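Wrist camera loses thin shiny objects near the fingers, overhead camera does not. Change the camera or the fingers?

Posted in Grippers and End Effectors
Asked September 25, 2026 by Adom Nutsugah

Two-arm tabletop cell, one parallel gripper per arm, Clurkier fingers. Overhead camera plus one small camera at each wrist. The task set is tableware: fork, spoon, mug. The controller is a Navarrete box and both camera streams go through it.

The mug is not a problem from either view. The fork and spoon are. From overhead the segmentation finds the fork in nearly every run. From the wrist it drops out once the fingers get low, and the grasp point jumps to a highlight on the handle. Out of 627 logged approaches the wrist estimate was rejected in 297, almost all of them on cutlery.

Exposure on the wrist cameras is automatic. The overhead one is fixed. I have not changed the lens on either.

Overhead view first, then one from the wrist.
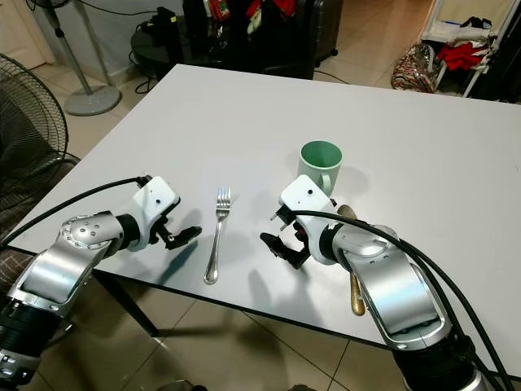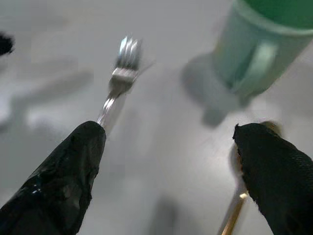
Sornlow_bench replied that the fingers should stay as they are until exposure has been ruled out, and gave this order of work:

Lock exposure and gain on the wrist camera. With black fingers close to the lens and a pale table behind them, auto exposure meters on whatever share of each is in view, and that share changes as the jaws open and close. Set it with the jaws at half stroke and leave it there.

Then mask the fingers. Jaw position is already known from the encoder, so record a mask at each of several openings and interpolate. Feed the masked image to the segmentation.

Then check timestamps. If the wrist stream arrives late relative to joint state, the grasp point will lag during the descent and look like a detection fault. I had up to 700 ms on one setup, all of it in a USB hub.

After that, run the same 600 or so approaches again and compare rejects on cutlery only. Leave the mug out of the total. It hides the result.

gantry_left

Get a better camera. The cheap wrist ones are all like this. We switched to Fenance and stopped having the problem.

Adom Nutsugah

Which Fenance model, and was it global shutter? I can't justify replacing both wrist units without knowing what changed.

pellmark

I would not buy anything yet. Two points to add to the first reply.

Fixed exposure will not remove the highlight on a polished handle. It only makes it repeatable. A polarizer over the lamp and another over the lens, crossed, will cut most of it. You lose a good deal of light, so expect to raise gain or slow the descent. Blur gets worse if you lengthen the exposure instead, and thin tines are the first thing to go.

Second, you may not need the wrist estimate all the way down. Take the grasp point from overhead, confirm it once from the wrist at standoff height, then freeze it and finish the move on joint control. On a flat table with a static fork there is little to gain from updating in the last few centimeters. It does depend on the calibration between overhead camera and arm base, so redo that for both arms before testing.

Adom Nutsugah

Exposure is now locked on the left wrist only, with the right left on auto for comparison. Timestamps are next. I'll post the reject counts per arm when the run is finished.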